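Night Auditor, Hedegaard House Hotel
Bamedden
Posted July 20, 2018

Hedegaard House is hiring a night auditor. The position is full time and permanent, and it replaces a colleague who is moving to the day desk. The hotel is owned by Atunico, which also runs the Iston Lodge on the other side of the river.

What the job is

You run the front desk from 11 p.m. to 7 a.m., five nights on and two nights off. Most arrivals are checked in before midnight. After that the work is closing the day's books, posting room charges and tax, balancing the cash drawer and card batches, and printing the morning reports for the general manager. You also answer the phone, let in late guests, and walk the hallways twice a night. At 5:30 you start the coffee and set out the cold breakfast items. The kitchen staff takes over at 6.

Between January and the spring thaw the hotel is quiet and you may have hours with very little to do. Reading at the desk is fine once the audit is closed. Sleeping is not.

What we need from you

High school diploma or equivalent
Comfort with basic bookkeeping and spreadsheets
One year in a hotel, store or other job where you handled cash
Ability to lift a 40-pound suitcase
Able to pass a background check
Weekend and holiday availability

Experience with hotel software is helpful. If you have never used any, we will train you. Training takes 2 weeks and is done on the day shift, at full pay.

Pay and benefits

Hourly pay depends on experience and includes a night differential. There is a signing bonus of $1,000, paid after your first 90 days. Health and dental coverage starts on the first of the month after you are hired. Staff parking is behind the building and is free. You can stay at the Iston Lodge at the employee rate, subject to availability.
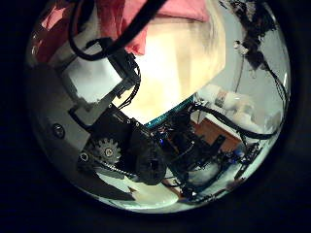 Do I work the desk alone?

One clerk is on the desk overnight, and a manager is on call by phone the whole shift.

How to apply

Bring a resume to the front desk at Hedegaard House any day between 9 a.m. and 4 p.m., or mail it to the hotel, attention Hiring. Include two work references with current phone numbers, and tell us the earliest date you could start. We will call applicants we want to interview. Interviews last half an hour and include a short arithmetic exercise done with a calculator, which we provide.

The job stays open until filled. Atunico is an equal opportunity employer.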